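Equipment > Planning and budgets > Frequently asked questions
Search this site Go

Planning a first purchase: your questions answered

Last updated Oct 18, 2026

Most of the people who write to us at Flesimel run a small packing room, a gift shop with a busy back table, or a workshop where everybody does a little of everything. They want to know what a first robot arm will cost them, how long it will take, and whether they ought to wait another year. We've collected the questions that come up most often and tried to answer them the way we would over a cup of coffee, so please forgive us if we wander now and then!

How do I know if we're ready to spend anything at all?

Start with the work, before you open a single catalog. Pick one job, write down every step of it, and watch it being done on a slow morning and again when the orders are piling up. If two people do the same job in two quite different ways, settle that first, because a quote based on the wrong steps will be the wrong quote. You're ready when you can hand your page of steps to a stranger and they can follow it without coming back to ask you what you meant.

What belongs in the budget besides the arm?

Quite a lot, I'm afraid, and this is where first budgets tend to come up short. Put down a line each for the gripper, the spare pads, the table or stand it all sits on, the guarding, the wiring, the safety review, and the training hours for your own people (their wages count while they're learning, too). Then add the freight and any work on the building. Our friends at Muriithi put in their first packing station with a lovely tidy budget and then found that the floor under it needed leveling, and that bill landed on a different department, who were not pleased.

A blank line with a question mark next to it is perfectly fine in a first draft. Leave it in so that whoever signs off can see it.

Should we buy, lease or rent?

If the job will be much the same in five years, buying usually makes sense. If your product line changes every season, have a good look at leasing, and ask what it costs to give the thing back early. Renting is dear by the month but it's a fine way to learn, and several suppliers will take part of the rent off the price if you decide to keep the equipment. Get that in writing, with the dates.

How long does it take from order to first day of use?

Our last arm took 126 days from signed order to first shift, and that was with a supplier we already knew. Delivery was only a part of it. The rest went on the layout, the safety review, and a good deal of fiddling with where the trays should go. If you're hoping to be up and running for the December rush, talk to suppliers in spring. We get a few hopeful calls every fall and it's never a happy conversation.

Can we try our own goods before we sign?

You can and you should, and a supplier who says no is telling you something useful. Send a proper box of your real stock, including the awkward items, the shiny ones and whatever your staff grumble about. For our Redthorpe trial we sent 109 items, and I'd do the same again, even though packing them up took a whole afternoon and most of the tape in the building.

Ask for the trial to be run on the work as you do it, with your own wrapping and your own boxes. Demonstration blocks are very well behaved and your stock probably isn't.

Who should be in the room when we choose?

Bring the people who do the job now, and bring them early, while they can still change something. They know which boxes stick together and which labels peel. Someone from purchasing should be there as well, and so should whoever will be called when it stops working at the start of a shift – that person's opinion on spare parts is worth having before you sign.

Is a service plan worth the money?

For a first machine, we think so, at least for the first two years. Read what it covers, though. Some plans include visits but leave out travel, and some cover the arm but treat the gripper as something you wear out and replace at your own expense. Ask how fast they'll come, and what "fast" means if you're a long drive from their depot.

What should we set aside for grippers and pads?

More than you'd expect, if you handle anything thin or slippery. A hard carton asks very little of a gripper, but wrapping shifts and bunches, and you may want to test more than one kind of pad before you settle. We'd put the pads on their own line in the budget, marked as a supply you buy again and again, and keep the gripper itself on the equipment line. Citrus-print wrap is the sort of thing we like to see on a trial table, with plain foam pads to begin with and the fancier choices left for later.

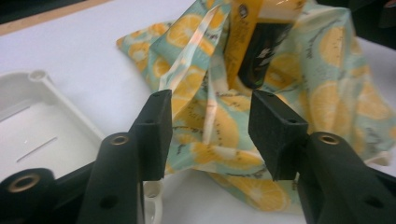 Urkeck wrote in to say they'd put their pads under equipment the first time, and every reorder then had to go through a capital request with a form and a wait. They moved the pads to supplies at the next budget round and suggest everyone else do so from the start. We agree, and we'd add that it's wise to ask for the price of a pad set on the very first quote, along with how long a set takes to arrive and whether you're allowed to fit it yourselves.

What if the price goes up after we've had the budget approved?

It happens, and it's a miserable feeling. Ask how long the quote holds and have that date printed on it. Check whether freight is fixed or will be worked out on the day, and keep a reserve line that you don't let anybody borrow from. If the reserve is still there when the machine is running, you can spend it on more training, which always seems to get trimmed first.

Do we need a second machine as a backup?

Very few first-time buyers do. Keep the hand-packing table set up instead, with the tape and labels where they've always been, and let your people work at it now and then so that it stays familiar. A shelf of spare parts costs far less than a second arm, and your supplier should be able to tell you which ones to hold.

We use cookies to remember your settings on this site. Accept Manage choices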